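Aug 17, 2026

Back on the naming and logging rules for the simulated rooms, which I've put off since February. The Oltbridge set has 1164 episodes and we've been letting all sorts through. First rule I wrote down: a start view with only furniture in it still gets a room label, TV over the red cabinet or whatever it happens to be.

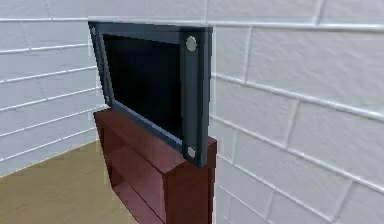
Noemi thinks the label should come from the scene file and never from whoever is reviewing, or we'll end up with five spellings of lounge. Fair! I've changed it.

Second rule is about targets. Object names get fixed before the run starts, so it's "carrot", not "veg" — I'm the worst offender here.

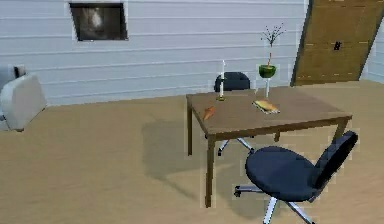 Table with carrot, sandwich, candle and vase.

Third one, clearance. I want the base to keep its full margin round chair legs and castors even when the middle of the floor is wide open, and any breach logged as a fail, however small.
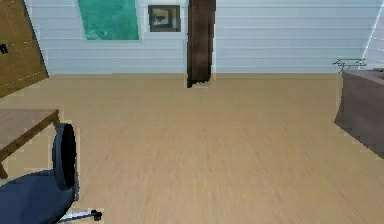
Itsuki reckons a fail is too harsh for a brush with a castor and would rather have a warning, with a fail on the second touch. Trying it his way on the next 500 episodes.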